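Workshop notebook, sleep accessories bench
16 Sep 2022

Strap day again. I know, I know, we said we were finished with straps in July, but then the second batch of elastic came in from Soriano and it feels like a completely different product, so I'm back at it with the ruler and the clamps.

Quick recap for Maribeth, who was out: we're trying to settle the adjustable strap on the Kasoron mask before the order for 700 goes in. Version A has the plastic slider at the back of the head, version B has it over the left ear. I liked B on paper (easy to reach lying down!) and I slept in it two nights running and now I hate it. If you roll onto your side it digs in right behind the ear. Marek says he didn't notice a thing, but Marek could sleep on a gravel path.

Cut 9 lengths of the new elastic this morning, all from the same roll. Hung the 500 g weight on each one, left them hanging over lunch, measured after. Most came back to where they started. Two stayed a bit long, and both of those were from the outer end of the roll, so I'd like to throw away the first few turns of every roll from now on and see if the problem goes with them. Amado, please don't use up the outer bit for samples! I've put masking tape on it.

The old elastic is still nicer against the hair. It has that brushed side. The new one grabs, and Darcy (long hair, very patient) lost a few strands to it when she pulled the mask up onto her forehead. I've asked Soriano if they do the new weight with a brushed back. No answer yet.
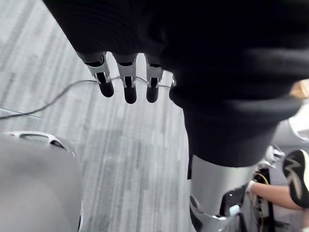 Then the nose flap. Attila brought in three paper patterns, and the middle one is the winner as far as I'm concerned. It closes off the light under the eyes without pushing on the bridge of the nose. The deeper one is darker, sure, but you feel it every time you blink and it made my glasses-dent itch. I sewed the middle pattern up in the gray satin with the thin foam. Seam is ugly on the left where I ran out of allowance. Don't show that one to anyone.

Washing: put both fabrics through 18 hand washes over the last few weeks, cool water, the mild soap, dried flat. Satin is fine. The Trovance print has faded on the eyelashes, which were the only funny part of the design, so now it looks like a very tired person instead of a sleepy one. I kind of like it but I don't think a customer would. Need to ask the printer whether a longer heat set helps.

Packaging, very short because I'm tired of it: the Flollport pouch is too small for the mask plus the earplugs. It closes, but the foam comes out with a crease across it and the crease was still there the next morning. Either we go up one pouch size or pack the earplugs separately. Darcy votes bigger pouch. Me too.

To do:
Re-cut version A with the slider moved a little off center, so you don't lie on it
Weights again on elastic from the inside of the roll
Fix the left seam, same pattern, proper allowance this time
Ask Attila for the middle flap pattern in the child size
Chase Soriano about brushed back

Oh, and whoever has the good fabric scissors, I want them back on the hook. The orange ones chew satin.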